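From: Sena Sarpong
To: staltine-floor list
Subject: Re: Lids on the arm bench and the packing rota

Kofi Agyeman wrote:
> Two of my packers asked whether the Collska bench replaces
> the lid station in June. Also, who clears a stop when
> you are at Plukside?

Kofi, no to the first one. The lid station stays as it is through June. The target for the arm is 200 picks per shift and the best shift so far is 129, so your people still do the bulk of the lids by hand.
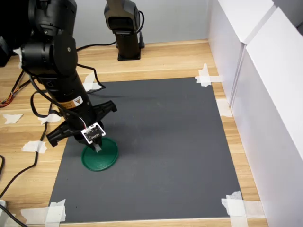 Gripper over the green lid, left side of the mat.

What does change is the sorting. Whoever is on the bench puts the lid and the small white piece out on the gray mat, starts the run, and writes down each miss. It's slower work than packing and you stand in one spot for it, so I want people swapped every 20 minutes. Atinga asked for an hour and I said no.

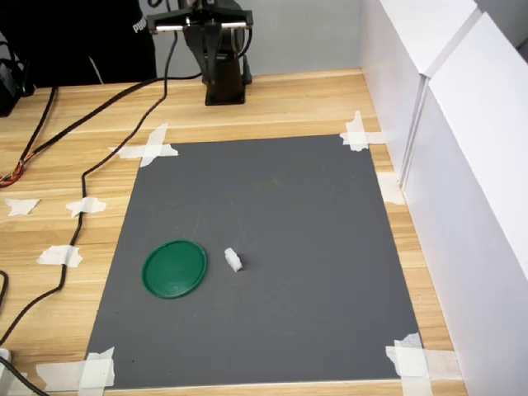 On the second question, anyone who has done the short training can clear a stop. It takes 10 minutes and I can do it at shift change. Pay grade is the same on the bench as on the line. If somebody would sooner stay on packing, tell me and I'll leave them off the rota.

Please don't pull up the white tape. It marks where the mat goes and it holds the cable down.

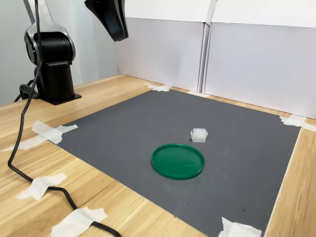
Rota for the first two weeks

Early shift: Kofi's team, two people, swapping.
Late shift: mine, same arrangement.
Miss sheets go in the tray by the door at the end of each shift.

Sena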